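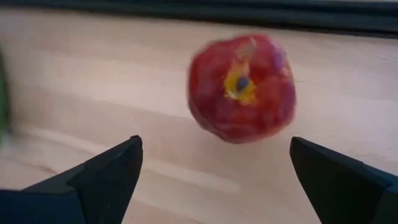

*Red, round, and open to interpretation.*

Stela Oprea has sold pretend groceries in Castham for years and has opinions about all of them. "People come in for dolls," she says. "They leave with an eggplant."

The toy produce line is called Pulteo, and it runs to 67 pieces, if you allow the onion. Oprea doesn't. "It looks like a doorknob."

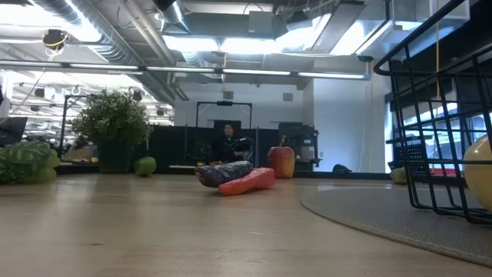 She is kinder about the peppers, which stand up by themselves, and about anything that fits in a wire basket. Her own dinner, I ask?

"Soup. From a can."

The watermelon outsells everything in July. She blames the parents. "A child wants the lemon. Ask Olga Cantero, she's bought four."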